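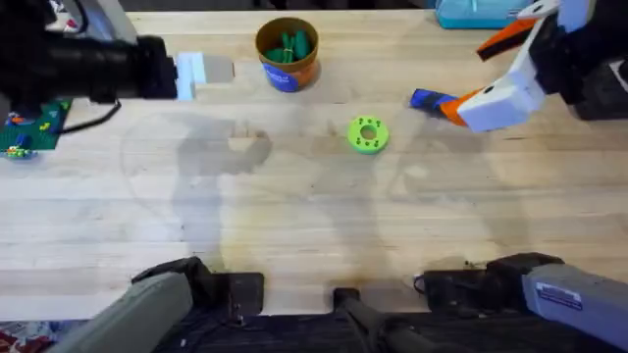 ## 4. Rules for the shared tabletop

**Figure 2.** A two-arm station with small objects on the table. The arms are mounted along one edge of the tabletop and carry different fingers on the left and right grippers.

The rules in this section apply to every station that contributed to the Plallow set. They were first drafted in March by Aniela Jasińska and were tested at the Brosby site before the other sites took them up. We list them in the order an operator meets them.

**4.1 Before power-on.** The operator checks the base clamps by hand and looks along each cable from the base to the wrist. A cable may hang in a loop, but the loop must not reach the tabletop at any pose used in the task. Finger type and finger color are written in the station log for each side. The two grippers do not have to match (Figure 2 has orange fingers on the right arm only), but a finger may not be changed within a session. If one breaks, the session is closed and a new one is opened.

**4.2 Objects.** Task objects and background objects are listed separately. A background object can be anything the task does not call for, such as a building baseplate or a case at the far side of the table. It stays on the list even if an arm never comes near it. We allow containers that already hold things, like the cup in Figure 2, as long as the contents are logged too. Earlier drafts asked for empty containers, and the Witkowska operators objected that this made the tables look alike.

**4.3 Speed and reach.** Both arms run at 80 percent of the rated joint speed or lower. The operator's hands stay off the table while either arm is enabled. Reaching in to straighten an object requires a full stop, and the episode is marked as touched. Where the two work areas overlap, only one gripper at a time may be below wrist height unless the task sheet names a handover.

**4.4 Logging and review.** Each session ends after 8 hours at most, including breaks. A second person reviews the log against the video before upload. Of the 1,514 episodes reviewed under these rules, nearly all of the corrections concerned background objects that had been left off the list. Leszek Szulc kept the review notes for Brosby, and the wording of 4.2 follows his. Touched episodes are kept in the set with their mark, and users can filter them out.

Lighting is left to each site. We set no rule on shadows from the arms.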